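Small thread about kitchen tidying, for people who also live with a counter that is never free. I am not an expert, I only got tired of it last winter and tried some things. 1/

My method now has one tool: a plastic basket with holes. I put it on the floor near the table, and everything that has no home in this moment goes inside. Food packets, empty cartons, a bowl with a plate in it. Later I sort. 2/ 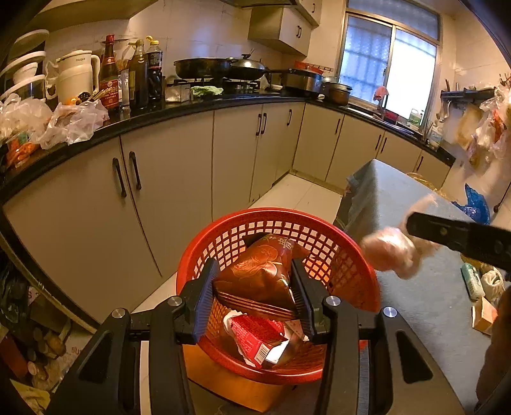
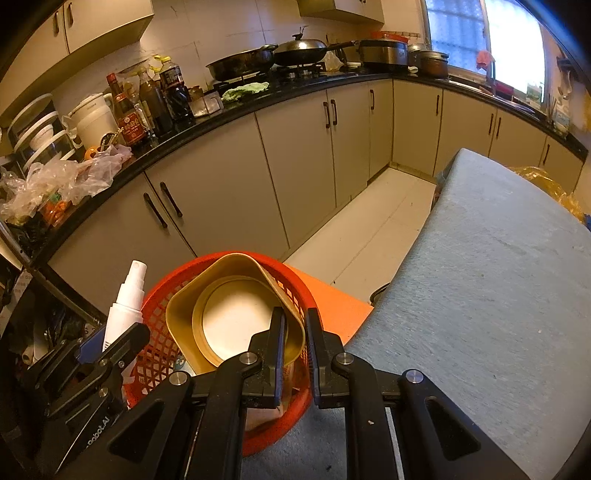
Before, I did it the other way. I took one thing, walked to the cabinet, opened it, found that the cabinet was full, started to clean the cabinet. After one hour the kitchen looked worse than in the beginning and I was sitting on the floor with old rice. 3/

With the basket I do not open any cabinet in the first part. This is the only strict rule I have. First collect, then decide. 4/

I set the kitchen timer for 60 minutes for the whole thing. Usually I need less, but if I set 30 I begin to hurry and put things in stupid places. Last month I found the scissors together with the tea. 5/

The sorting goes in this order: trash first, dishes second, food third. Trash is the easiest, so the basket becomes light quickly and I feel that something is happening. An empty carton is always trash. I used to keep them "for the recipe on the back" and I never cooked one of these recipes. 6/

Food packets are more difficult. If it is open, it must go in a closed box the same day. If it is closed, I look at the date and put the older ones in front. My mother did this with a pencil and a list on the cabinet door. I do not have the discipline for a list. 7/

Plates and bowls: I try to keep only what we use in one week. We are 2 people at home, 4 when my sister comes with her son. For many years I had dishes for a wedding. Now the rest is in a box in the hall closet, and I have opened this box one time, for the big cake plate. 8/

About the basket itself. I bought mine at the Prestent store near the bus station, it was in the garden section and not in the kitchen section, and it was cheaper there. Look for one that you can rinse in the shower. I tried a cloth basket from Kirkegaard before and it was beautiful – until the soy sauce. 9/

The table is my weak point. It is big and has a cloth on it, so everybody thinks it is a good place for bags. I also think so when I come home tired. I made a rule that the table must be clear on Thursday evening, because on this evening I fold the laundry there. One evening a week I can manage. Every evening I could not. 10/

Plastic bags: I kept all of them, I think many people do. Now I keep 3 bigger ones, folded, in the drawer under the towels. The other ones go out with the trash inside. If a new bag comes, an old one must leave. 11/

Oil, soy sauce and vinegar can stay outside. I read many times that the counter must be empty, and I tried it in July for the whole month. I was bending down to the low cabinet every time I cooked, and my back did not like this advice. Things I use daily can stand on the counter, close together, and I wipe under them on the weekend. 12/

Someone asked me under my last thread what I use for wiping. Only warm water and a drop of dish soap, and the cloth goes in the wash after. I had an Evton cleaner for the stove before but the smell stayed in the kitchen until dinner. 13/

Also asked: "what do you do with things that belong to other people?" They stay in the basket. The basket then stands in front of the bedroom door. It is a little bit rude but it works faster than talking. 14/

The thing I still did not solve is the lids. I have more lids than boxes and I do not understand how. If you have a system for lids, please write it to me, also if it is a strange system. 15/

Next time I will write about the freezer, when I have found the bottom of it. 16/16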